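Home | Projects | Course Pages | Reports by Term | Contact

Where Do the Old Files Go? A Project on Records Retention at a Small Office

Term project report, Introduction to Office Administration

When our group picked this topic in February we thought it would be an easy one, and I should say right at the start that we were wrong, though in a very enjoyable way. Our question was how a small business decides what to keep, how long to keep it, and when it is finally allowed to let a piece of paper go. Most of us had only ever thought about this when a drawer at home wouldn't close anymore!

The office that let us in was Dusov, a bookkeeping business that moved into its present rooms with everything it had ever filed and has been meaning to sort it out ever since. They gave us a back room, a long table, a kettle (much appreciated) and a stack of boxes, and they were very patient with our questions. Anything with client details on it stayed in the building, and we worked from the box labels and folder titles only, with a member of the office staff opening folders for us when a title made no sense.

What we did

We made a list with one line for every folder. By the end the list had 1403 lines, and I can tell you that the handwriting on the tabs got worse the further back we went. For each folder we wrote down the title, the latest date on the label, the kind of record, and whether there was a discard date. A discard date is simply the day after which a folder may be destroyed, and it is the one piece of information we most wanted to find.

Out of all those folders, 60 had a discard date written anywhere on them. That surprised us a good deal, and it surprised the office too. When we asked how the rest were handled, the answer was that people kept them to be on the safe side. We understood that completely, but it does mean that a lot of old personal information sits on a shelf for no reason anybody can name, and if it were ever lost or stolen the office would have to explain why it still had it.

The kinds of record

We started out with a long, fussy list of categories and kept merging them until we were down to 6: tax, payroll, client letters, contracts, job applications, and a last group we called "other," which was bigger than we would have liked. Job applications were the hardest to talk about. Some came from people who were never hired, and they had home addresses and work histories in them, and the folders were filed by year with no plan for when they should go.

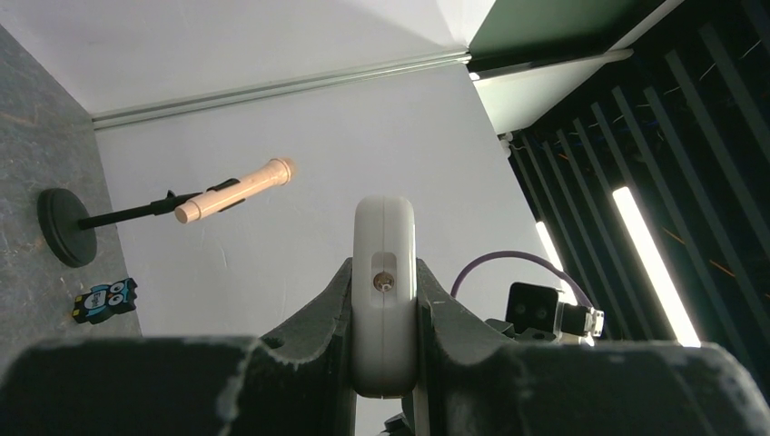
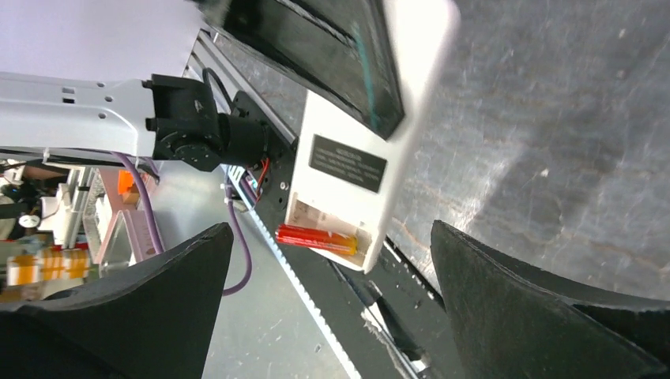
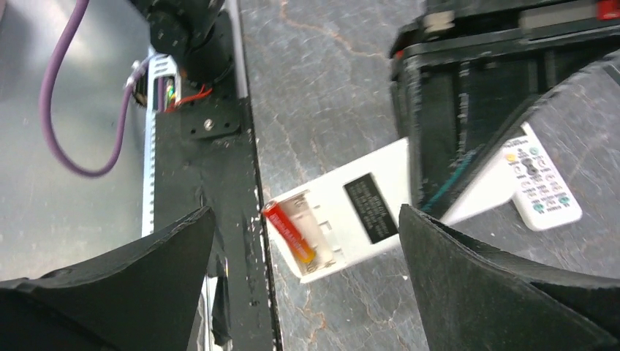

On reading our first draft, Berrada wrote back that we had been too quick to blame the missing dates, and that a discard date on a folder is worth very little if the office has no one whose job it is to look at it. The comment went on to say that we should find out what happens to a folder when there is a lawsuit or an audit under way, because destruction has to stop at that point whatever the label says. We had missed this entirely, so we went back and asked.

Dusov did have a rule about it, as we found out, but it lived in an old email that only part of the staff had seen. We have put it into our draft policy as its own paragraph, near the top, in plain language.

Comparing two ways of shredding

We also looked at 2 ways to get rid of paper once its time is up. Clakuvow sends a truck and does the shredding in the parking lot, where somebody from the office can stand and watch. Flukulus collects locked bins and shreds them at its own plant, then mails a certificate. The office liked the idea of watching, and I have to admit so did we, but the locked bins suit a place that only fills one now and then. Our report leaves the choice to them. Whichever they pick, we suggest that the certificates or receipts be kept in one folder, with a proper label on it, please!

What we would do differently

We would ask to see the computer files as well. Many of the paper folders had a scanned twin on a shared drive, and shredding the paper does nothing about that copy. We ran out of time to look into it, and I hope a group next term picks it up. We would also agree on how to write dates before starting the list, as we spent a whole Thursday fixing ours.

Our thanks to everyone at Dusov for the room and the tea.

Related reports

Mail Handling in a Shared Building
Who Holds the Keys? Access to Storage Rooms
Writing a One-Page Privacy Notice
Scanning Old Ledgers: Costs and Headaches
Visitor Sign-In Sheets and What They Reveal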